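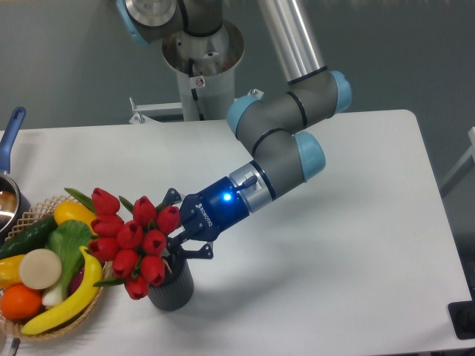
Organic waste is the part of household waste which comes from plants and animals, and it is the heaviest part of the bin in most homes. To decide what belongs to it, we look at the material of an object, and its shape or color can mislead us. Take the red tulips in the dark gray ribbed pot: when their time is over, the flowers and leaves are organic waste, but the pot must be judged separately. The fruit and vegetables in the wicker basket on the same table are artificial, so they can never go to the compost, even if a person in a hurry would put them there. The basket itself is woven from plant material, and its case is more difficult. We will return to such cases in Section 3.

In this chapter we study how organic waste is collected, what happens to it at the composting plant, and why a small quantity of wrong material can spoil a large quantity of good compost. The student should already know from the previous chapter the difference between a mixed stream and a separated stream. The chemistry of decomposition is treated only as far as it is needed for understanding the process.

The town of Skamel will serve us as a case through the whole chapter. It began separate collection of organic waste in April, with brown bins for houses and larger shared containers for apartment buildings. In the first year the trucks brought 636 tons to the plant at Drasel. The houses gave quite clean material. The shared containers gave much worse material, with plastic bags, diapers, flower pots and glass jars which still had food inside. Of the 14 collection routes, four were responsible for most of the rejected loads, and all four passed through streets with apartment buildings.

A load is rejected when the workers at the receiving floor judge that it cannot be cleaned at a reasonable cost. Then it goes to the landfill, and the town pays two times, first for the separate collection and then for the disposal. For this reason contamination is a question of money as well as of soil. The student should keep both sides in mind when reading the tables in Section 2.

One more word must be explained before we start. On many products we find the word "compostable," and the buyer understands from it that the product will disappear in any compost heap. This is not always so. Some of these products need the high temperature of an industrial plant, and they stay almost unchanged in a garden heap. Some plants do not accept them at all, for their process is too short. Drasel accepts paper bags only. The neighboring plant at Lornum accepts certain marked bags also, and this difference has caused much confusion among people who moved from one town to the other.

Section 1 describes bins, containers and routes. Section 2 follows the material through the plant, from the receiving floor to the final screen. Section 3 deals with contamination and with the doubtful objects mentioned at the beginning.

By S. Ginting
June 2020

Print this page
E-mail this page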